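Lemons and limes going soft on the counter

Folelex Kitchen Board > Prep and Storage

makokha31
I buy citrus for a batch of curd and marmalade every December and lose part of it before I get around to using it. Bowl on the counter, no lid. The bottom ones go soft first. Where do you keep yours?

Erasto Nzioka
Fridge, in a bag, crisper drawer. Mine last 4 weeks that way. On the counter I get one week, less if the heat is on.

lotham_jane
Disagree on the fridge. Cold lemons give less juice and I never remember to take them out early. I only buy what I need for 2 or 3 days.

Erasto Nzioka
Roll them under your palm or give them 20 seconds in the microwave. Juice is fine.

makokha31
I don't own a microwave. Would hot water do the same thing?

drustus
Hot tap water works, just dry them before you zest. I do think heaping is the bigger problem though. One moldy lemon takes the ones touching it. Spread them on a tray and look them over every morning.

lotham_jane
A tray takes up half my counter. Not everybody has the room.

drustus
Fair. I have a big table, and it still fills up on a prep day. Lemons in a heap by the orange container, one lime on the white tray, two slices on the cutting board. The small green bowl is the one I use for juice. 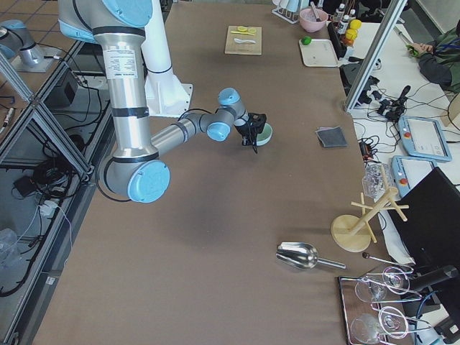 Re: Cut lemons

makokha31
What about the cut ones? I usually have half of one left over.

Erasto Nzioka
Cut side down on a saucer, in the fridge, use it the next day. After that I squeeze it and freeze the juice in an ice cube tray.

lotham_jane
Same here. We agree on that one at least.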